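Janard Recorder – set-up guide, section 4: Matching the two hand streams

Do section 3 (charging, firmware, pairing) before you start. Section 4 takes two people the first time, one can manage after that.

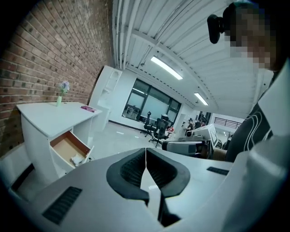
The recorder runs on the host PC and pulls in both hand units plus the head camera if you have one. Each stream has its own clock. If the clocks drift the left and right hands stop agreeing and the planner learns rubbish. So this section is mostly about time, then tracking, then the finger zero.

4.1 Start the host

1. Log in to the Hallgate machine with the shared account. Not your own, the paths are different.
2. Open the Janard launcher. Wait for the green bar. First launch after an update is slow, roughly 26 seconds, leave it.
3. Choose New session, then the profile "two-hand". The single-hand profile looks nearly the same in the list, check twice.
4. Set the save folder. Default is fine unless the disk warning is showing.

Note: the launcher and the old Bruser viewer can't both hold the streams. Close Bruser first. If you forget you get error 167 and the left hand goes grey.

4.2 Sync the clocks

1. Switch on the left unit, then the right. The software names them in the order they wake up.
2. Click Sync all. Hold both units still until the offset numbers stop jumping.
3. Offsets should settle under 11 ms. Anything higher, click Sync all again.
4. Still high after three goes – restart the time service from Tools > Services. Don't reboot the whole PC, you'll lose the pairing.
5. Tick Lock offsets.

CAUTION: never re-sync in the middle of a recording. The file will save and look fine, and the timestamps will jump halfway through. The checker catches most of these but not all.

4.3 Start tracking

The tracker builds a map of the room from what the hand cameras see. It likes corners, edges, shelves, brickwork. It hates blank walls and big bright windows.

1. Pick a spot with plenty of detail in view. Stand with the brightest window behind you if you can.
2. Click Build map.
3. Move one unit slowly, side to side, then up and down. Include the ceiling once.
4. Watch the point count. Carry on untill it passes 695.
5. Do the same with the other unit, starting from the same spot. Both have to land in one map. Two maps showing = click Merge, or start over.
6. Put both units back at the start spot. The drift figure should come back close to zero.

Note: if furniture gets shifted, or a drawer or door that was shut is now open, the old map will mostly still work. Chairs are the worst as they move all day. Rebuild if drift starts creeping.

Note: people walking through are fine. One person standing very close to the lens is not, the tracker grabs on to their clothes and thinks the room is moving. Step back a pace before Build map.

4.4 Zero the fingers

The software works out the opening from the hand camera's view of the fingers. No encoder on this version.

1. Open the Fingers tab.
2. Close the fingers fully, no squeezing. Click Set closed.
3. Open them all the way. Click Set open.
4. Open and close slowly a few times. The trace should be smooth, no steps.
5. Repeat for the other hand. Zeros are stored per unit, don't copy them across.

CAUTION: bright light coming through the gap can fool the finger detector, it reads slightly open when it's shut. Turn away from the window and set closed again.

4.5 Test recording

1. Press Record. Do one simple pick and place with each hand, then one with both.
2. Press Stop. Wait for "written" in the bottom bar before touching anything.
3. Run Check file. You want three passes: time, pose, fingers.
4. Time fails – back to 4.2. Pose fails – 4.3. Fingers fails – 4.4.
5. Delete the test file or tag it as test. Untagged ones get swept into training overnight.

Planner export uses the Thoroddsen format by default. Leave it on that unless your replay tool is older than the October release, in which case pick Legacy from the drop-down and expect the head camera stream to be droped.

Next: section 5, Replay and trimming.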